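Memorial page comments vanish after approval – support thread, Datgate Community Sites

Status: open, waiting on host

First post

Hi all. I help keep up the Mahama page, which is a neighborhood memorial wall for young people lost to gun violence on our side of town. Families send in a few lines and a picture, friends leave comments, and I read each one before it goes up. Since the Datgate update in December, comments I approve show up for a minute or so and then they're gone. They aren't in spam and they aren't in trash. The counter at the top still says 106 comments, but when I scroll the page I can only see 16.

You can imagine how this is going over. A mother wrote me last night asking why I took down what her son's teammates said about him. I didn't take anything down! I told her so, and I don't think she believed me, and I wouldn't either in her shoes.

What I've tried so far: cleared the cache, logged out and back in, a different browser, my phone instead of the laptop. I also switched off the Sulance comment filter completely. No change.
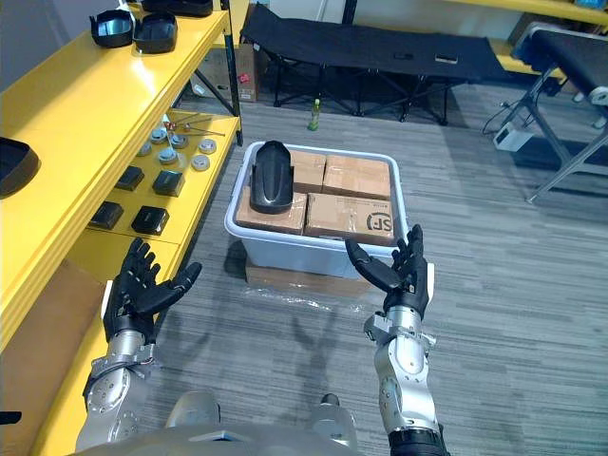
Update, next morning. I went back through our paper copies, because before we had a website people wrote on cards at the vigils and we kept every one of them. I store them pretty much like that bin up there, brown cardboard boxes packed into a see-through white plastic tub, and mine lives under my desk. I matched the cards I'd typed in against what's still on the page, and the typed-in ones are all fine. Only comments left by visitors are missing. So I'm guessing it has to do with how the site handles people who aren't logged in?

Update, afternoon. Support wrote back and asked me to make a test comment from a guest account. I made two. The first one stuck. The second had the word "shot" in it, and it was gone by the time I refreshed the page.

So now I have a theory – there's a word filter running somewhere, and it's not the Sulance one, which is still off.
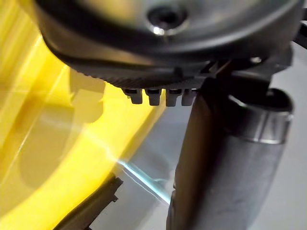 I went digging in the settings and found a thing called Cekley Safe Mode, under Community, then Advanced. I never turned it on. It has its own word list, and the list has "shot," "killed," "funeral" and "police" on it. On a page like ours that's just about every comment anybody would write. These are people telling the truth about what happened to their friends, and the site was hiding it and letting them think I did it.

I switched it off at 4:30 and left a new comment with "funeral" in it. Two hours later it's still there.

The old ones haven't come back, though. Questions for support: are the hidden comments saved somewhere, and can you put them back with their original dates? The dates matter to the families. And please don't email the people who wrote them when you do it, I'd like to get in touch with them myself first.

Leaving this ticket open until I hear back.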